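Call for Participants: Listener Panel for Celebrity and Music News Coverage

2022-10-14
By Diane Sawatzky

Momevo is recruiting paid participants for a reader and listener study on celebrity and music news. The study measures how people follow a running entertainment story across short articles, podcast segments and social media posts, and how much of it they retain after a delay.

The panel will have 672 places. Of these, 19 are reserved for residents of Surnley and Randcombe who can attend in-person sessions at the Arsenault building. All other participants complete the study online.

Eligibility

Applicants must be 18 or older and read English comfortably. They must read or listen to entertainment news at least once a week. Any source counts, including fan accounts, gossip newsletters and radio. Current employees of record labels, talent agencies and entertainment publications are not eligible. Former employees may apply if they left before April.

What participants do

Each participant completes 2 sessions. In the first, you read a set of short items on chart results, tour announcements, award nominations and family news involving recording artists, then answer questions on what you read. In the second, you sort statements from the first session by source and rate how confident you are in each answer. You may not look anything up during either session. The online version runs in a standard browser and needs working speakers or headphones.

Participants also keep a log between sessions. The log records which artists they read about, where the item appeared and whether they opened the full story or only read the headline. Entries can be typed or dictated.

Payment is made by bank transfer or gift card after the second session. Participants who withdraw after the first session are paid for that session only. Logs without a second session are discarded.

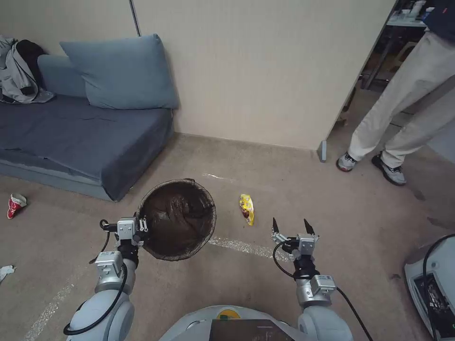
Selection is made by age band and by main news source. Our previous panel drew 846 applications and leaned heavily toward podcast listeners, so people who get most of their entertainment news from print or television are encouraged to apply. Meeting the requirements does not guarantee a place.

Responses are stored under a participant number. Names and payment details are kept separately and deleted when payments have cleared.

To apply, complete the screening form on the Momevo participant page and select "Entertainment News Panel." In-person applicants should also enter their town. Applicants will be notified by email whether or not they are selected.

Comments (3)

tessellate_k
Does a weekly radio countdown count if the host reads news between songs?

Diane Sawatzky
Yes. Put the name of the show in the source field.

rmb_north
Form rejected my phone number until I took the dashes out.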